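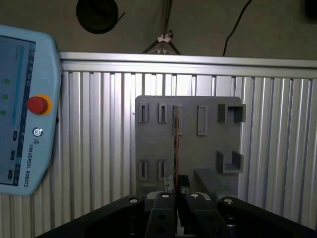
Should I add memory to an old desktop or just replace it?

Posted in Home Computers by plainview_dot

I have a desktop tower that I use for email, bills, a big spreadsheet for my quilting guild and looking at photos. It has 8 GB of memory in two sticks. When I have the browser and the spreadsheet open together everything slows to a crawl, and switching between them takes long enough that I go do something else. The photo folder has 3,547 pictures in it and scrolling through that is slow too.

My nephew says to put in more memory. A man at the store said the whole thing is too old and I should spend $500 on a new one. I don't play games. I have never opened the case but I am fairly handy. Is it worth doing, and how do I know what to buy?

14 people found this useful

Tarcísio Falcão

Look at what the machine is doing when it gets slow, before you buy anything. Open Task Manager (Ctrl, Shift and Esc together), click Performance, then Memory. Leave the browser and the spreadsheet open while you look. If memory is sitting near the top of the graph, more of it will help. If memory is at half and the disk is at 96 percent, the disk is your trouble and new sticks won't change much.

If it is memory, find out which type the board takes. DDR3 and DDR4 don't fit in each other's slots. The notch is in a different place, so don't force anything. The manual for the computer or the board will list the type, the speed and the most it can hold. The maker's website usually has the manual if you lost the paper one. Some small desktops use the short laptop sticks, so check that too.

Buy a matched pair if you can. Mixing an old stick with a new one often works, but when it doesn't you get random crashes that take weeks to track down. I have used Jinden and Fekska sticks in several machines and had one bad Fekska, which the seller replaced.

Putting it in goes like this. Shut down all the way, switch off the power supply at the back, pull the cord and hold the power button for a few seconds. Lay the case on its side on a table, not on carpet. Take off the side panel. Touch bare metal on the case before you touch a stick, and hold the stick by its edges. Open the clips at the ends of the slot. Some boards only have a clip at one end. Line up the notch and press down evenly until the clips close. It takes more push than most people expect the first time.

If it won't start afterward, take the sticks out and seat them again. Nearly every time, one of them wasn't all the way in.

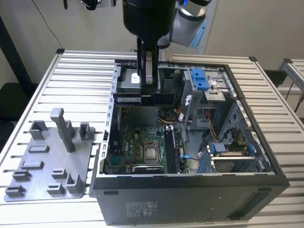 For a spreadsheet and photos, 16 GB is plenty. I would not pay for 32 on a machine that age.

About your photos, a slow hard drive could be the cause there even if memory is the cause of the rest. Check the disk graph while you scroll that folder. A basic solid state drive is a bigger improvement than memory on most older desktops.

38 people found this useful

rusty_hinge

Just get a new one. I kept fixing my old one and ended up spending more than it was worth.

2 people found this useful

marlene_k

Agree with Tarcísio about the disk. I did both on my Plurkuveck tower last May, memory first and then the drive. The memory helped a little. The drive cut the startup time from several minutes to well under one. I used the free copy program from Yen to move everything over and it ran overnight.

One thing to add. If your spreadsheet has some 3,000 rows with formulas in every column, the sheet itself may be slow. Mine got better when I moved the old years into a separate file. Back up before you do any of this.

11 people found this useful

Comments (3)

plainview_dot: Thank you. Memory was nearly full and the disk was busy too. I found the manual and it takes DDR3. Will order a pair and see.

gil_b: Does the speed number have to match exactly?

Tarcísio Falcão: No, faster sticks normally run at whatever speed the board allows. The type has to match.

Share (6)

Contact us | Copyright, all posts belong to their authors | Back to top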